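Notebooks > Back office > Batch billing

June 25, 2020

Second day on the membership renewals run. Yesterday's page ends with "should be fine now," so I have crossed that out.

Where things stand: 2,383 accounts in the Overgaard swim club copy, all on the annual plan, all due to renew in November. The job is supposed to make one invoice per household, take off the sibling credit, then hand the lot to the card processor in batches. The first part works. The second part works if the household has one sibling. A household with three kids gets the credit three times, and one family in the test copy is now owed money for swimming.

Found the cause before lunch. The credit rule runs once for each child on the account and checks whether the *child* already has a credit. It ought to check the household. I wrote this rule. The comment above it reads "checks household." I have fixed the rule and left the comment alone, as it has finally come true.

Re-ran on the small set, 106 accounts. All invoices match the hand-worked sheet except two. Both of those are split-billing families, where each parent pays half, and the odd cent goes nowhere. It leaves one parent and never arrives at the other. Put the leftover cent on the first payer for now. Overgaard may have a view on which parent counts as first. I would like someone other than me to ask them.
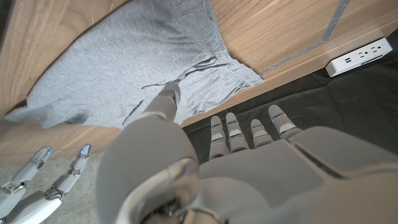 Batch size next. Brondameck (the processor side) accepts up to 320 charges in one file, so of course I sent 320. Their test box took the file, thought about it, and timed out on reading it back. Tried half that and it went through. Then tried 320 again to be sure and it also went through. I don't like that at all. Wrote it down as "intermittent" and moved on, with the feeling of having swept something under a rug I will be standing on in November.

Notes for whoever runs this after me:

- Post the fees first and let that finish. Then build the payment file. If you build the file while fees are still posting you get a very tidy file with half the club in it.
- Do the preview. The preview is slow. Do it anyway.
- If a file times out, do NOT resend. Look up the batch number on the Brondameck side first. The test box will cheerfully charge everybody twice, and I see no reason to think the real one has better manners.
- Expired cards go to the hold list. The hold list sends no email. I had assumed it did, and so had the help page, which I also wrote.

There were 18 expired cards in the test copy. Ran them through the hold list and back out with new dates. They came back with the right amounts but with the posting date set to the day the card was fixed, so the late fee kicked in on the spot. So a parent updates a card like a good citizen and gets fined for it. Changed it to keep the original due date. Needs a second pair of eyes, mine have been on it since breakfast.

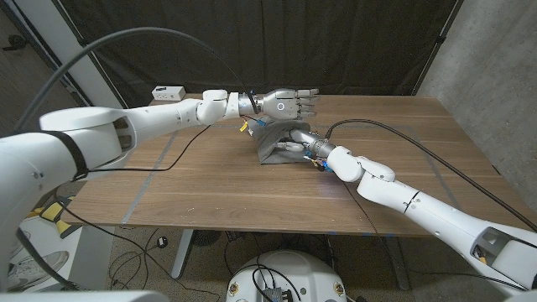
Adis asked again for the Purkodo export to go in with this release. Purkodo wants last name and first name in separate columns, and we keep one name field, because years ago we thought that would be simpler. Splitting on the last space handles most people. It does terrible things to anyone with "Jr." after their name; the test copy now has a whole branch of the Jr. family. I said no for this release. Will probably say yes by tomorrow afternoon, so let the record show that I held out for one evening.

Also tried the refund path, since we had that family owed money anyway. A refund against a part-paid invoice takes the whole invoice back to unpaid, and then autopay sees an unpaid invoice and charges it. Refund, charge, refund, charge. I let it go round twice to be certain and then pulled the plug. Autopay now skips any invoice with a refund on it from the same day. Crude, but it stops.

Still open:

- the odd cent, and who gets it
- timeout at full batch size, try again with the log turned up
- hold list email: either send one or fix the help page
- late fee change needs a review before it gets anywhere near the live copy
- rename "Run all" button. It runs two of the four steps.

Test copy has been reset to this morning's backup. The credit, cent and autopay fixes are on the branch, and the late fee one is on its own branch until somebody has looked at it.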